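Recording Remote-Control Demonstrations: Sandwich Assembly

Operators at the Nurkik site should follow the procedure below when recording new demonstrations. Questions may be sent to Morena Farina.

Before recording

Load the acrylic holders on both sides of the tray, with each item standing on edge. Fill the clear container with shredded cabbage and torn lettuce. Log in to Hesteo, open task 301, and confirm that the arm is in its home position.

Recording

Press Start and wait for the tone. Move the arm slowly toward the first holder, approaching in line with the item. Close the gripper only until the item is held. Tomato slices and bun halves mark easily, and a firm grip will be copied by the trained model.
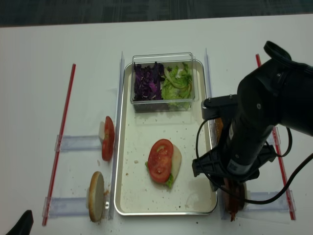

Lift each item clear of its holder before turning the wrist. Lower it over the stack and open the fingers fully before moving away. If an item is dropped outside the tray, press Discard and begin again. Small crumbs do not require a restart.

A complete demonstration should take no more than 36 seconds. Pauses of over 11 seconds will be flagged for review.

After recording

Return the arm to home and press Save. Enter your operator number and note any correction made during the run. Wipe the tray, dividers, and holders at the end of each batch. Gripper faults should be reported to the Civance help desk at extension 922.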